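The Woman Who Teaches Robots to Put Things Away

Treasa Tully has a bad shoulder, a good chair, and a job title she asked me not to print because it makes her mother laugh. For most of the working week she shows robots how to do chores. She does it at Tirkbridge, a small outfit on the upper floor of what used to be a carpet showroom, and she does it mostly with a hand-held gripper, a thing like a pair of tongs that went to graduate school.

I went to see her on a Thursday, a little after nine. She was already on her second coffee and her first argument. The argument was with Dong-geon Ki, who trains the models that learn from her recordings, and it was about whether a person should be allowed to hesitate.

"He wants me to be decisive," she said. "I told him to come and try it with a bag."

Bags are the current sore point. For the past month Tully's team has been recording what the schedule calls "bagged goods," and what she calls a number of other things. The idea is simple enough to explain to a relative at dinner. You take hold of the gripper, you do the job, and the camera on the tool watches you do it. Do that enough times and a robot with the same sort of fingers can have a go by itself. The current set stands at 3105 recordings. I asked if that was a lot.

"It was a lot to do," she said. "Dong-geon will tell you it isn't a lot to have."

Ki, when I found him, told me it wasn't a lot to have.

Tully came to this from upholstery, where she spent years persuading fabric to go where it didn't want to. She answered an ad that said "steady hands, patient temperament," and she maintains that she was hired on the strength of the first. Her interview consisted of putting a spoon in a drawer. She put it in the wrong section, noticed, and moved it. Aurelio Cervantes, who runs the floor, hired her on the spot for moving it.

"People think you want perfect runs," Cervantes told me. "You want some perfect runs. Then you want somebody who goes a bit wrong and gets out of it without throwing the thing across the room. If the robot has only ever seen it go well, the first time it goes badly it has no opinion on the matter."

He used to be strict about this and made everyone record their recoveries on purpose. The trouble was that people are terrible at making mistakes on request. They would fumble like actors in a silent comedy, and the robot, being a loyal student, learned to fumble like that too. For two weeks it would approach a cup, pull back in apparent horror, and approach it again. Visitors found this charming. Cervantes did not, and the deliberate mistakes were dropped.

Hard objects, Tully says, are honest work. A block has sides. You close the fingers on the sides and up it comes. Put the same block in a plastic bag and you have taken on a partner with its own ideas. The bag slides over whatever is inside it. It shines, so the camera sees a different bag each time you tilt your wrist. You think you are gripping the object, and what you've got is a fold of plastic. 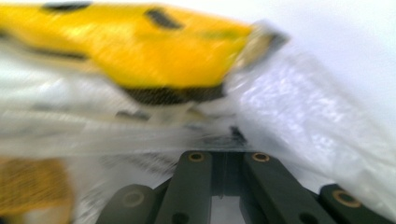
"You learn to go slower right before you close," she said. "And then you forget, because it's the fortieth one and you want your lunch, and you come in fast. Then Dong-geon sends me a message with a picture that's all smear, and a question mark. Just the question mark."

Ki defends the question mark. Speed, he says, is the thing human teachers are worst at judging. A person's hand knows where it is without looking, so the person can swing it about with great confidence. The robot is going to be working largely from the pictures, and a picture taken in the middle of a swing doesn't tell it much. On the other hand, if everybody slows to a crawl, the robot learns to crawl. He has a version from last September that takes most of a minute to pick up a sock. He showed me the video. I would call it restful.

"I don't throw the blurry ones out, though," he added. "She thinks I do. Some blur is fine. The robot's going to move too, it may as well get used to it."

I passed this on to Tully, who put down her cup and went to find him.

While she was gone I was given a turn at the other method, which they use for anything heavy. Here you sit at a desk with a pair of control handles, and an actual arm across the room does what you do, a moment later and with less enthusiasm. Salamatu Aidoo, who is the best in the building at it, stood behind me with her hands clasped. My task was to lift a folded towel and set it down again. I lifted the towel. Setting it down took me 151 seconds, a figure Aidoo read out in a perfectly neutral voice.

"You can't feel anything," I complained.

"No," she said. "You have to watch the cloth. When it starts to bunch, you've got it."

She can do a towel in the time it takes me to find the handles. She also plays the organ at her church, and she thinks that has helped, mostly with the delay. In a big enough building, she says, you press the key and the sound comes back when it feels like it, and if you wait for it you're lost.

The two camps tease each other a good deal. The desk people say the hand-held people are cheating, as they get to use their own wrists. The hand-held people say they can record thirty runs while a desk person is still adjusting the seat. (I counted no runs and take no side, although my seat did need adjusting.) Cervantes wants both. The handles give him movements he knows the arm can make. The hand-held tool gives him quantity, and can be taken into people's kitchens, where the drawers stick.

Tully came back looking pleased. She and Ki had agreed that she could hesitate as long as she didn't stop completely, a ruling she had written on a sticky note and put on his monitor.

I asked whether it bothered her to be teaching a machine to do something she could do herself in four seconds.

"I've been at it a month and it still can't do a bag," she said. "Ask me when it can do a bag."

She picked up the gripper, rolled the bad shoulder, and went back to work. From the next room, somebody's towel landed on the floor.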